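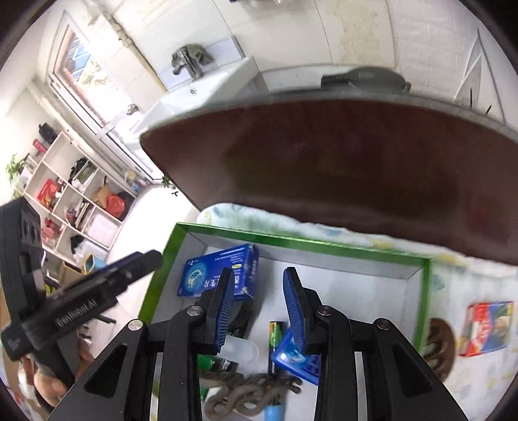
Plandmont Parcel Lockers: Frequently Asked Questions

Last updated 15 February 2025

Getting started

Who can use the lockers?
Anyone who lives in the Plandmont building and has a resident account. Subtenants can use them too, once the leaseholder adds their name in the Niseo app or on the paper form at the front desk.

How do I sign up?
Download the Niseo app, enter your unit number and the email address on your lease, and wait for the confirmation message. It normally comes the same day. If you don't have a smartphone, ask the front desk for a PIN card. The card works on every locker and there is no charge for the first one.

What address should I give to sellers?
Use your normal mailing address with your unit number on the second line. Don't write "locker" or a locker number. Lockers are assigned when the carrier drops off the package, so the number is different every time.

Is there a fee?
No. The service is part of your monthly building charge. The only extra costs are the late pickup fee and the replacement card fee, both explained further down.

Picking up a package

How do I know something has arrived?
You get an email and, if you turned it on, a text message. Both contain a six-digit code. Card users get a printed slip in their mailbox, usually by the following morning.

How long do I have to pick it up?
Two full days from the time on your notice. After that the package is moved to the storage room behind the mail area, where we keep it for 15 days. Packages still there after that go back to the sender.

What is the late pickup fee?
$2 for each package that has to be moved to storage. It appears on your next monthly statement. The fee is waived if you put a vacation hold on your account before the package came.

Can someone else pick up for me?
Yes. Forward them the code. They don't need an account, but they do need a way into the lobby.

The door opened and the locker was empty. What now?
Close the door, write down the locker number and call 733 from the lobby phone. Please don't enter the code again. We check the drop-off record first, and most of the time the carrier put the item in the locker next to it.

The door won't open.
Press lightly on the door while you enter the code. Large packages sometimes push against the latch. If it still stays shut, call the same number.

Sizes and limits

How big are the lockers?
There are 31 lockers in three sizes. The small ones fit a shoe box, the medium ones fit a microwave, and the large ones are tall enough for a floor lamp in its carton. Anything bigger is held at the front desk, and you need photo ID to collect it.

Can I get groceries or flowers delivered to a locker?
Flowers, yes. Groceries only if nothing in the order needs to be kept cold. The lockers are not refrigerated, and the lobby gets warm in the afternoon.

What about medicine?
Most pharmacies ask for a signature, and the lockers can't give one. Have those sent to the front desk instead.

Sending and returning

Can I drop off a return?
Yes, if it has a prepaid label. Choose "Send" on the screen, scan the label and put the package in the locker that opens. Rajan Courier collects on weekdays at 4 p.m. and takes packages for the other carriers as well. Keep your receipt until the refund shows up.

Can I leave something for a neighbor?
Yes, for up to one day. Choose "Leave for resident" and enter their unit number. Please don't use this for keys — the front desk has a separate key box.

Account questions

I lost my PIN card.
Tell the front desk and we will cancel it right away. A new card is $5.

I'm moving out.
Your account stays open for a week after your lease ends. Change your address with sellers early. We can't forward packages, and carriers often don't read the forwarding notice.

Why did the hours change in January?
They didn't change for the lockers, which are open day and night. Only the storage room hours changed. It now closes at 7 p.m. on weekdays and is closed on weekends.

Who looks after the lockers?
Neller Property Services. For billing questions or a complaint, write to Vimala Bhat, resident services, at the front desk.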